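Visit report: garment handling and table preparation, Grinholm textile rooms
Tuesday, January 21, 2003

The visit covered the folding room, the paper store and the small office where the fold sheets are kept. Grinholm occupies the upper floor of a former dye works. The freight elevator was out of service, so access was by the side stairs. Length of visit was 3 hours, including a break. My interest was in the table surface and in how shirts are laid out before folding, as our own benches are due for replacement in March and the purchase request is still open.

The folding room is run as one long bench with the paper fixed directly on top. Staff there gave up cloth covers some time ago. Cloth grips the underside of a shirt and pulls the back panel out of line when the front is smoothed. It also has to be laundered. Paper is changed when it marks or tears and the old sheet goes to recycling. The stock is bought from Bakico in rolls, and the paper store held a fair supply of it, stacked on end. I was told that stacking on end keeps the rolls from flattening, although a few of the outer ones had dented edges.

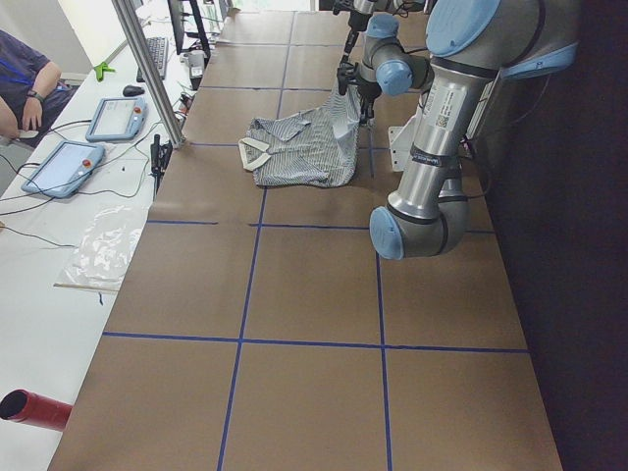 Layout is the part of the Grinholm method that differs most from ours. We mark the center line of the bench and leave the rest to the operator. Their practice is to divide the whole surface into panels and give each garment a panel, with the collar direction stated on the fold sheet. Blue tape on the brown kraft is easy to read from standing height, and the lines running lengthwise give a reference for the side seams as well as for the placement of the piece. The pinstriped shirt had its collar to the left and folded open, with the right portion still raised in a draped fold. The fold sheet for long-sleeved shirts begins from a crumpled state on purpose, so that the first operation is always finding the collar. Next come the shoulders, then the placket, then the sleeves. Sleeves are crossed at the back, one over the other, and the body is folded up in 2 turns. Our sheet calls for one turn and a tuck, and gives a thicker package.

Striped cloth is used for checking because an error in alignment shows at once against the stripe. Plain white is used only after that. A Kaplan board is kept in the office for measuring the finished package, with the limits scribed along two sides. The board is old and the lower limit is hard to read.

Fold sheets are numbered and filed by garment type. The current index runs to 296 entries, many of them superseded but retained. The office log gives 2,620 folds recorded since the present index was opened. Rejects are entered in the same log by cause. The largest cause is collar collapse, followed by sleeve bulk. Paper faults have their own column, which I had not seen done elsewhere and would like to copy.

On paper faults, three were discussed. Creases across the sheet are tolerated if they can be pressed flat by hand. A raised edge is treated as more serious, as a cuff can slide under it. Tape wear is dealt with at the weekly inspection.

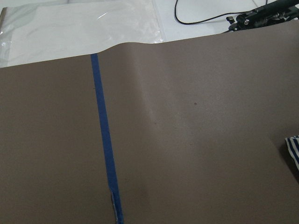

A reader at Cultora, where an early draft of this report was circulated, replied that their benches had the same trouble with tape and that they had moved to a narrower roll, burnished down with a bone folder along its full length. The narrower tape lifted less at the ends but was harder to follow under bright lights. They also asked whether Grinholm had tried drawing the lines in pencil. Pencil was tried there and dropped after graphite transferred to white cuffs.

My own observations on the surface follow. The paper is matte and gives little glare, and it shows a small speck that would be lost on a darker cover. It does not lie perfectly flat over its full width. One of the far edges had a gentle wave in it, and the tape was worn or lifted at one place. Neither fault would be difficult to correct with a second strip laid over the first, but the Grinholm instruction is to strip and relay the whole line, as doubled tape leaves a ridge.

Items to raise with our own bench section:

Panel grid in place of the single center line. Trial on one bench only.

Two-turn body fold for long-sleeved shirts. Needs a package measurement before any change to cartons.

Paper fault column in the reject log. Can start with the next log book.

Price per roll from Bakico, with delivery. Requested, no answer yet.

Copies of the long-sleeve and short-sleeve fold sheets are in the bench section file. The sheet for knitwear was being revised and will be sent on.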